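Clandel Releases Erar 2, a Simulated Tabletop Workcell for Testing Pick-and-Place Software

July release adds a household tabletop scene pack, a revised contact model and a command-line test runner

Clandel today released Erar 2, the second major version of its simulation kit for teams that build and test software for single-arm robots. The kit runs on a standard workstation and provides a rendered workcell, a controllable arm with a two-finger gripper, and a library of objects that can be placed, moved and reset from a script.

Erar 2 is intended for groups that need to run the same short task many times under controlled changes before using time on a physical arm. The release centers on tabletop work: picking up one item among several, placing items in a container, and taking them out again. Each task is stored as a plain configuration file that sets the start position of the arm, the position of every object and the condition that ends the run.

The first scene pack shipped with the kit is named Mirard. It is built on a round wood-grain table in a carpeted room, with a slotted purple basket, drink cans, fruit and small tableware. Object positions can be fixed, drawn from a list or varied within limits set by the user.

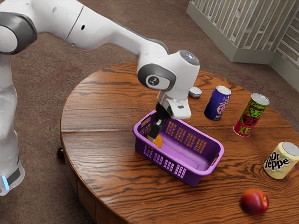 What Is New in Erar 2

The main change is in how the simulator handles contact. The first version treated each finger of the gripper as a single solid block. Erar 2 models the finger pads as separate surfaces, with friction and stiffness values that can be edited. A grasp that is off-center by a small amount can now slip or rotate the object, and the run log records the time at which contact was made and lost.

Containers have also been rebuilt. In the first version a basket was approximated by five flat panels, and a finger passing near a rim was often reported as a collision when there was clearance. Erar 2 uses the full shape of the container, including the curve at the corners and the openings in the walls. Users who prefer the faster approximation can still select it for each object.

Rendering and physics now run on separate clocks. Camera output can be set to a lower rate than the physics step without changing the result of a run, and a recorded run can be rendered again later with different lighting or a different viewpoint. Recorded runs keep joint positions, gripper opening, object poses and contact events in one file.

Basket Task Set

Mirard includes 18 task files based on the basket. They cover approach, grasp, lift, placement and removal, with fruit as the standard target object. The surrounding items are there to be avoided, and the runner can be told to fail a run if any of them shifts by more than a set distance.

The tasks were chosen to expose common planning faults. Reaching into a container from above leaves limited space between the gripper and the walls, and a target resting against an inner corner restricts the angles from which both fingers can close on it. With the basket set diagonally on the table, a planner that aligns the gripper only to the table axes will usually need a second attempt.
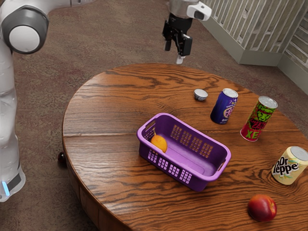
Erar 2 workcell with the gripper over the far side of the table and an orange in the basket. Rendered in the Mirard scene pack.

Before release, Clandel ran the full basket set through the new test runner. The final check comprised 3432 runs with varied object positions and was completed without a simulator fault. The figure refers to the stability of the simulator and is not a grasp success rate. Clandel does not publish success rates for the kit, as these depend on the control software under test.

"The first version was good at telling you that a plan had failed and poor at telling you where," said Hatem Fahmy, product lead for Erar at Clandel. "Most of the work in this release went into the log. If a fingertip touches the rim before it touches the fruit, we want that on its own line with a time next to it."

Test Runner

The new runner starts from the command line and needs no display. It takes a folder of task files and a control program, runs each task in turn and writes a summary table along with the individual logs. Runs that meet a user-defined condition, such as contact with a container wall, can be saved in full while the rest are kept only as summary lines.

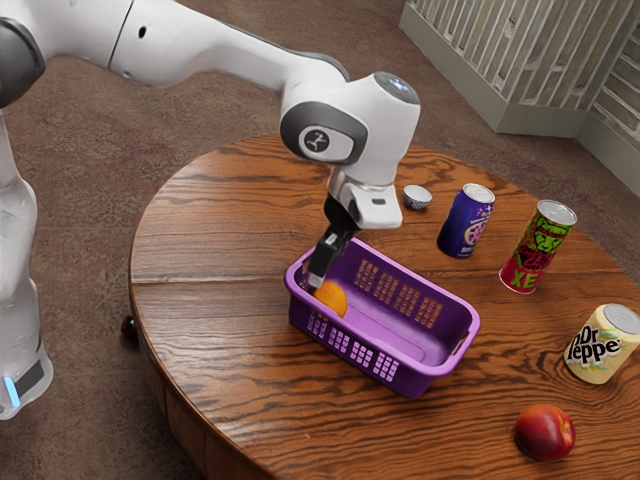 Control programs connect over a local socket and can be written in any language able to send and receive structured text. Commands may be given as joint targets or as a gripper pose. In the second case the kit's own solver works out the joint motion, and users can replace that solver with their own.

Early access to Erar 2 was given to Thibodeau, an integrator of packing and kitting cells. Thibodeau used the kit to compare three approach strategies for open-top containers and reported that the most useful feature was the ability to replay a failed run from any recorded step. Two changes came out of that trial: an option to lock the random seed for a single object, and a warning when a task file places an object in a position that overlaps another.

Known Limits

Erar 2 supports one arm per scene. Soft items such as bags and cloth are not modeled, and liquids are not simulated, so drink cans behave as rigid bodies with a fixed center of mass. Friction values supplied with the object library are starting points and should be adjusted against measurements from the user's own hardware. Task files from the first version load in Erar 2, but those that include containers should be checked again — the revised shapes may change the outcome of a run that previously passed.

Availability

Erar 2 is available now as a download for Linux and Windows. A license covers one workstation and includes the Mirard scene pack, the test runner and 18 months of updates. Holders of a current first-version license can upgrade at no charge. An evaluation copy, limited to three task files and with the runner disabled, can be requested through the Clandel website.

About Clandel

Clandel develops simulation and test software for robot manipulation. Its products are used by equipment builders, integrators and research groups.

Media and evaluation requests: Hatem Fahmy, Erar product group, Clandel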